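Suvia bench arm - equipment plan and budget notes

This folder holds the purchase list, the quotes and the planning notes for the second Suvia bench arm at the Mivolville workshop. It covers hardware only. Recorded data and training code live in their own folders and have their own READMEs.

Status: list agreed Wed 31 March, orders not yet placed.
Kept by: Anselmo Ospina. Quotes and supplier contact: Baptiste Lefèvre.

Files

budget.csv - one row per item, with supplier, unit price, quantity and delivery time in working days
quotes/ - PDFs as received, named by supplier and month
spares.csv - parts we expect to replace within a year
layout.txt - bench positions, cable lengths and socket numbers

Budget

The ceiling for this round is 3387 euros without tax. The arm itself is paid for from last year's money and does not appear in budget.csv. What does appear is the gripper, the wrist camera, mounting plates, cables, trays and spares.

Javau quoted for the gripper and fingers together in February. Tse quoted for the fingers alone, at 159 euros a pair. We are taking the gripper from Javau and the spare fingers from Tse, as long as Tse confirms the bolt pattern. Check this before ordering - the two drawings use different names for the same holes. 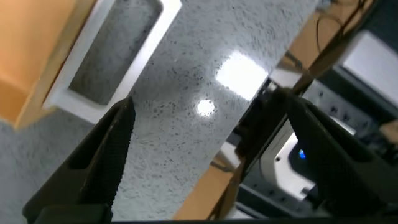

Finger pads are the part most often left out of a first budget. Put them under spares with their own row, and do not fold them into the gripper price. The same goes for cables. Layout.txt lists 17 of them, and 9 are long enough to need a special order.

Delivery times in budget.csv are the supplier's own figures. Add a week for anything from Javau.

Known gaps

- No price yet for a matt bench cover. Baptiste has asked for samples.
- The wrist camera row has no spare. Anselmo wants one, but it would have to come out of the tray money.
- Shipping is entered once per supplier and will be wrong if Tse splits the order.

Changes

Edit budget.csv directly and put your initials in the last column. Do not delete rows for items we decided against. Set the quantity to 0 and say why in the notes column.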